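Technical Officer, Simulation Test Practice (fixed term)
Trelness, on site, with up to 2 days a week from home
Posted 21 December 2020

Trelness is seeking a technical officer to help write and maintain the rules under which robot control software is tested in simulation before it is allowed onto physical equipment. The position runs to the end of June, with a possible extension.

Our current rule set, known internally as Eta, contains 151 clauses. It covers how a simulated test is set up, what must be recorded, and who may sign off a result. Many of the clauses on rendered scenes were written early and need revision. Wall textures, plain surfaces and simple block shapes are all permitted at present, but the wording on resolution and viewing angle is loose.

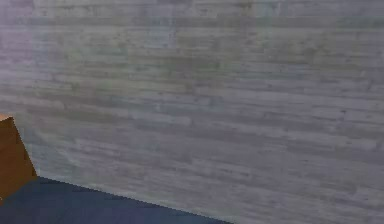

Ruritz Group – Test Rules and Records

The work

You will review rendered views with plank-textured walls and box-shaped objects against the scene clauses, and record where a clause cannot be applied as written. You will draft replacement text, circulate it for comment and keep the change log. A scene in which the arm is out of view is still a test scene under Eta and must be logged in the same way.

The officer also checks that each test report states the software version, the scene settings and the stop conditions. Reports without stop conditions are returned to the sender.

What we require

A diploma or degree in engineering, computing or a related field, or equivalent work in a test lab. Experience in writing procedures that other people have to follow. Working knowledge of at least one robot simulator. Familiarity with the Chow logging format is useful – training is provided.

How to apply

Send a résumé and a writing sample of no more than 8 pages to the Ruritz Group office at Trelness. Applications close 30 days after posting. Short-listed applicants will be asked to mark up a draft clause.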